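Folding and Storing Printed Cloths: Frequently Asked Questions
Dastevley Household Textiles – Care Desk
Last revised 8/28/21

These answers cover flat printed cloths: tea towels, bandanas, napkins, light scarves and cotton remnants. Fitted items, quilted items and anything with a lining are covered in a separate sheet.

What size of work surface do I need?

The surface should be at least as wide as the cloth when it is fully open. A cloth that hangs over the edge pulls on its own weave and the fold line drifts toward the hanging side. If the only surface available is smaller, fold the cloth in half in the air first, holding two adjacent corners, and then lay it down.

Does the color of the surface matter?

It affects visibility only. A plain white or off-white top shows the outline of a dark or multicolored print clearly. A white cloth is easier to work on a gray or wooden surface. Avoid patterned table covers in either case.

How do I find the edges on a busy print?

Work by touch. A print with swirls, stripes and several strong colors hides both the hem and the crease, and the eye tends to follow the design. Run a thumb along the edge until it meets the thicker stitching at a corner. Hold that corner and repeat on the next one. Once both are in hand, the cloth can be opened with a single shake.

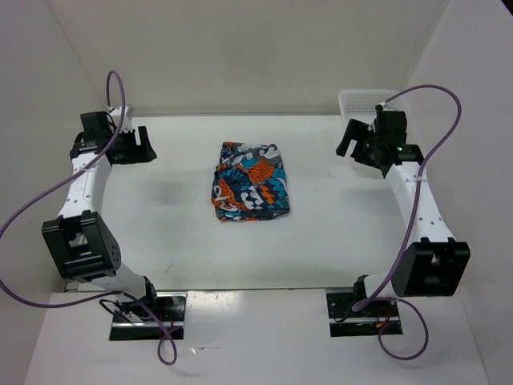 Which fold should I use for a drawer?

Use a half fold, a second half fold at right angles to the first, and a final third if the drawer is shallow. The result is a rough rectangle. Slight rumpling at this stage is acceptable and does not affect storage. Edges that are out of line by more than a finger's width should be reopened to the last fold and reset. Do not try to correct them by tugging the top layer – the lower layers stay where they are and the packet twists.

Which fold should I use for a shelf?

The same fold, placed with the closed side facing out. Open edges facing out catch on neighboring packets when one is removed.

Can I roll the cloths?

Yes. Rolling suits thin cotton and produces fewer hard creases. It takes more depth in the drawer, and rolls at the end of a row tend to loosen. The Prieto divider (part 364) holds a single row upright. The wider Harnetley tray (part 949) takes two rows but does not fit drawers with a center rail.

My cloth has collapsed into a heap. Where do I start?

Do not pull from the middle. Lifting a bunched cloth by its center gives a cone with all four corners hanging under it, and the corners are what you need. Look for a stretch of border at the outside of the heap. On many prints the border is a different color from the field, and an edge or corner will show along the bottom or side even when the rest is tangled. Take hold there, lift slowly, and let the remainder fall open under its own weight.

If no border shows, spread the heap outward with flat hands until one does.

The print shows part of the design backwards. Is the cloth inside out?

Probably. Lettering and numerals are the quickest check. If they read correctly, the printed face is up. On cloths printed by a method that soaks through, both sides may look similar, and the hem is the better guide: the turned edge is on the back.

Should the printed side end up inside or outside?

Outside for daily use, so the cloth can be identified without unfolding it. Inside for long storage, which limits fading on exposed panels.

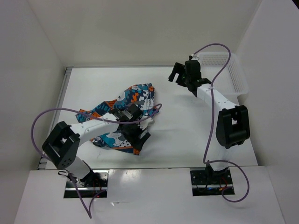
Page 2

How long can a cloth stay folded before the crease sets?

Cotton stored under light weight for a season will usually relax after one wash. Cotton stored under heavy weight may need steam. Cloths kept for more than a year should be refolded along different lines. The care desk suggests May, when winter linens are being put away and the drawers are open in any case.

How many can be stacked?

The limit is 20 for tea towel weight. Above that the bottom packets compress and the stack leans. Heavier cloths should be stacked lower; use the height of the drawer side as the guide and leave enough clearance for a hand.

Do I need to iron before folding?

No. Smoothing with the palm from the center outward removes most loose creases. Iron only if the cloth will be displayed, and iron on the reverse if the print feels raised.

Can cloths be folded damp?

No. A damp cloth folds flatter, but moisture held between layers leads to odor and spotting. Cloths that feel cool to the touch should be hung for longer.

What about loose threads at the hem?

Trim them level with the fabric. Do not pull. A pulled thread can gather the whole side, after which the cloth will no longer lie square and no fold will line up.

Do you supply replacement cloths?

Printed cloths from the Trasville range are sold singly. The range currently lists 94 designs. Designs are retired without notice, and dye lots vary between orders, so a replacement may not match an older cloth exactly.

Where do I send a question that is not covered?

Use the contact form and select "Care Desk" from the menu. Include the fiber content from the label, the open dimensions of the cloth, and the inside dimensions of the drawer or shelf – width, depth and height, in that order.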